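Nusingate open afternoon: the walk up from Wesstead

I went to the open afternoon at Nusingate in October. It is a small nursery that grows hedging and roadside shrubs, and once a year it opens the potting sheds and the stock field and lets people look round. I have planted a fair amount of hedge over the years and wanted to see how the plants are raised before they get to the trade counter.

The car park was closed for resurfacing, so visitors were asked to leave their cars in Wesstead and walk up the lane. The notice on the website said it would take 30 minutes. It took me a bit less going up and a bit more coming back with a bag of plants. There was a minibus for anyone who didn't want to walk, leaving from outside the Kivi, the café on the corner, but I had my boots on and it was dry, so I set off on foot at one o'clock.
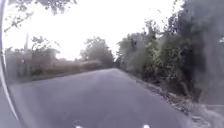 Nusingate sells most of its plants to farms and to highways contractors, and a smaller share to people like me with a garden boundary to fill. Prices are per plant for bare-root stock and go down with quantity. The leaflet they hand out suggests looking at the lanes nearby before choosing, and I did. The lane is narrow tarmac with no lines painted on it, bending gently to the right, with greenery on both sides and branches hanging over from the left at one point. Anyone planting next to a road like that has to think about width as well as height, and I have got this wrong at home. A shrub that looks well behaved at two years old can be a nuisance at six.

The entrance is through the yard. You sign in at a table inside the first shed and are given a sticker with a group number. The groups went round 5 at a time, which meant a short wait, but tea was laid on and there was a display of old budding knives to look at. My group left at twenty to two.

The first stop was the seed store. It is a cold room lined with shelves of labelled tubs, kept a few degrees above freezing. Hawthorn seed is mixed with damp sand and left for up to eighteen months before sowing. Hazel is quicker. The store smelled of wet sand and old leaves. We were allowed to handle some of the seed, and I was surprised how much of it looked like grit. Next door is the cleaning room, where the berries are mashed and rinsed to get the flesh off. The machine for this was made by Nerkivero and has been there for 47 years, according to the plate and the note pinned beside it. They ran it for us for a minute or so with a bucket of haws. It is very loud and splashes.

After that we went through to the potting shed. The benches are at standing height and run the length of the building, with the compost coming down a chute at one end. Most of what they sell is lifted from the field bare-root, so the shed is only used for holly, yew and anything else that resents being moved. We were each given a tray and shown how to pot up a holly plug. Mine was too deep and I was told to do it again. The staff work at a speed I couldn't have kept up for ten minutes.

The stock field is behind the sheds and slopes down towards a ditch. Rows run with the slope. One end is given over to a trial of different cutting dates, with stakes marking which section was cut in which month. This was the part I had come for. The sections cut every year were dense at the top and thin at the base. The ones cut every second or third year had kept their lower growth much better and carried far more berries. There was some discussion of whether a road hedge can be left that long, and the answer given was that it depends on how close it stands to the edge of the tarmac and how much room the lane has to spare.
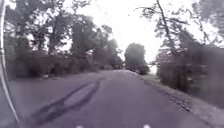 That was the question I had most wanted answered, because my own boundary is tight against the lane and I have been cutting it every autumn to keep it back. The advice was to take the side facing the road once a year and let the top and the field side go longer. I was also told to stop cutting to exactly the same line each time, and to let it out by an inch or so with every cut until it needs taking back hard. I will try it this winter.

We finished at the packing bay. Bare-root plants are tied in bundles, the roots are dipped and bagged, and the bags are stacked on racks out of the wind. They had not started lifting in earnest and the racks were mostly bare, but one order of field maple was being made up while we stood there. The tying is done by hand with a twist that I watched three times and still couldn't copy.

The trade counter was open until 5 for anyone wanting to buy. I came away with two potted hollies and put my name down for a bundle of hawthorn when lifting starts. There was a second-hand tool stall as well, mostly spades and slashers, and I bought a hedging mitt that turned out to be left-handed.

A few practical points for anyone thinking of going next year. Entry is free but you need to book a slot, and the later ones fill first. The floors in the seed store and the cleaning room are wet. The stock field is rough underfoot and there is no made path, so it would be hard going with a pushchair. The tea was good and the flapjack ran out early. If the car park is shut again, the minibus back to Wesstead goes on the hour, and I would take it if you have bought anything heavy. The hollies are in the cold frame now and will go in at the gateway end once I have dug out the old privet.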